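Search the site Search Type and press enter

Drestidex Power Strip Review: Small Buttons, Long Patience

4 min read

March 2024
By Kanchan Srivastava

I bought the Drestidex strip in August, when I moved my work table to the other wall and the old strip could no longer reach. The price was 1495 rupees at the Bhatt electrical shop near my house. For a power strip I find this a little high, but I have had two cheap ones before, and both became loose in the sockets in less than a year. So this time I decided to pay more and to write down what I think after proper use.

The strip is white, with a white cord. The top is glossy and the ends are rounded, so there is no sharp corner to catch the sleeve. I keep it on the table and not on the floor, because I change plugs many times in a day and I don't like to bend down for each one. On a white table it almost disappears, and this pleases me. 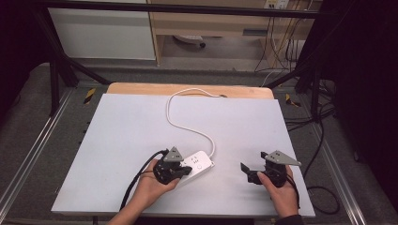
Sockets and buttons

The sockets come in groups, and each group has slanted slots with a row of three short slits under it. My laptop charger, the lamp and the phone charger all go in firmly. The first week they were even too firm, and I had to hold the strip with one hand and pull with the other. Now it is easier, but nothing has become loose.

What I like most is the round button by the socket group. I can turn off the lamp and leave the laptop charging. The button is set into the surface, so I have never pressed it by mistake with my wrist. I would prefer a small light to show me what is on. In the evening I must look closely or simply try the lamp.

One problem is the space. If you use a big square adapter, it will cover part of the next group. My printer adapter is like this, and I had to move it to the wall.

The cord

The old strip had a cord that remembered every fold from the box. This one lies in soft curves, and I can lead it across the table and over the far side without it lifting the strip. 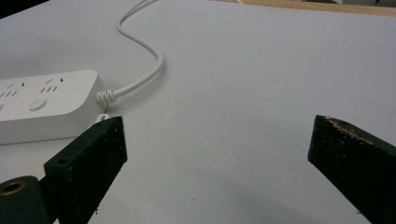 I also looked carefully at the place where the cord goes into the body, for it is there that my last two strips started to fail. It has a ribbed collar, like a small spiral, and it bends together with the cord. After these months I see no crack and no change of color near it.

The white surface does collect marks from fingers. I clean it with a dry cloth, always after I have pulled the plug from the wall. The weight is rather low, so with a heavy plug on one side it can turn a little. I put 2 rubber dots under mine and it stays.

Should you buy it?

If your adapters are normal size and you want the strip where your hand can reach it, I can recommend it. If you have many big adapters, please look for one with wider spacing, even if it costs more. I give it 4 out of 5. My sister asked for the same one, and I have ordered it for her already.

Related reviews
Groltosside Clamp Lamp, After One Winter
Timcombe Folding Work Table
25 Cable Ties and a Label Maker: Is the Set Worth It?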